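Pourquoi la peau se répare-t-elle toute seule ?

Tu tombes dans la cour, ton genou saigne, et une ou deux semaines plus tard il ne reste presque rien.
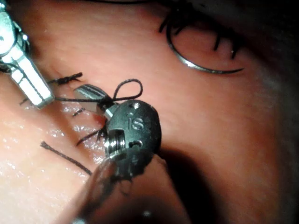
Ton corps sait fabriquer de la peau neuve. Il le fait tous les jours, même quand tu n'es pas blessé, car les cellules de la surface s'usent et tombent. Quand il y a une plaie, il accélère le travail et suit toujours le même ordre.

De quoi est faite la peau ?

La peau a plusieurs couches. Celle du dessus s'appelle l'épiderme. Elle est très fine et elle ne contient pas de sang. C'est pour cela qu'une toute petite éraflure ne saigne pas. En dessous se trouve le derme, plus épais. On y trouve des vaisseaux sanguins, des nerfs, les racines des poils et les glandes qui fabriquent la sueur. Plus bas encore, il y a une couche de graisse qui protège des chocs et garde la chaleur.

Si ton genou saigne, la blessure a donc atteint le derme.

Première étape : arrêter le sang

Dès que la peau s'ouvre, les petits vaisseaux coupés se resserrent et le sang passe moins vite. Ensuite arrivent les plaquettes. Ce sont de minuscules morceaux de cellules qui voyagent dans le sang. Elles se collent au bord de la coupure, puis les unes aux autres. Des fils très fins, faits d'une matière appelée fibrine, s'emmêlent par-dessus comme un filet. Cela forme un bouchon, le caillot. En séchant, il devient une croûte.

Deuxième étape : nettoyer

Autour de la plaie, la peau devient rouge, chaude et un peu gonflée. On appelle cela une inflammation. Les vaisseaux voisins s'élargissent pour laisser passer les globules blancs. Ces cellules mangent les microbes et les débris. Elles travaillent pendant quelques jours.

Si la rougeur s'étend, si la plaie fait de plus en plus mal ou si du pus apparaît, il faut le montrer à un adulte. Les microbes sont peut-être trop nombreux.

Troisième étape : reconstruire

Sous la croûte, des cellules appelées fibroblastes fabriquent du collagène. C'est une matière solide qui remplit le trou. De nouveaux petits vaisseaux poussent pour apporter de l'oxygène et de la nourriture. En même temps, les cellules de l'épiderme se multiplient sur les bords et avancent vers le milieu. Quand elles se rejoignent, la plaie est fermée et la croûte tombe.

C'est souvent à ce moment-là que ça gratte. Mieux vaut ne pas arracher la croûte – la plaie s'ouvrirait de nouveau et il faudrait recommencer une partie du travail.

Et la cicatrice ?

Quand la blessure est profonde, le corps répare vite, mais pas exactement comme avant. Le nouveau collagène n'est pas rangé de la même façon que l'ancien. La peau de la cicatrice n'a pas de poils et ne transpire pas. Elle est d'abord rose ou foncée, puis elle change de couleur pendant des mois. Au soleil, il faut la couvrir ou mettre de la crème, surtout en juillet.

Est-ce que tout le corps se répare aussi bien ?

Non. L'intérieur de la bouche guérit très vite, souvent sans laisser de trace. Un os cassé se ressoude en plusieurs semaines. Le foie peut regrandir quand on en retire un morceau. Mais le cartilage, la matière souple qui recouvre le bout des os, se répare mal. Et l'émail des dents ne repousse pas du tout.

Que faire quand on se coupe ?

Lave-toi les mains, puis rince la plaie à l'eau du robinet avec du savon doux. Sèche autour en tapotant. Si ça saigne encore, appuie dessus avec un linge propre pendant 5 minutes, sans regarder toutes les dix secondes. Mets ensuite un pansement et change-le chaque jour. Si la coupure est large ou profonde, ou si le sang ne s'arrête pas, préviens tout de suite un adulte : il faudra peut-être des points de suture.

Les mots à retenir

Derme : couche de la peau où passent les vaisseaux sanguins.
Plaquettes : petits éléments du sang qui forment le bouchon.
Fibroblaste : cellule qui fabrique le collagène.
Suture : couture faite par un médecin pour rapprocher les bords d'une plaie.

Texte : Liis Mets. Relecture : Siebe Segers.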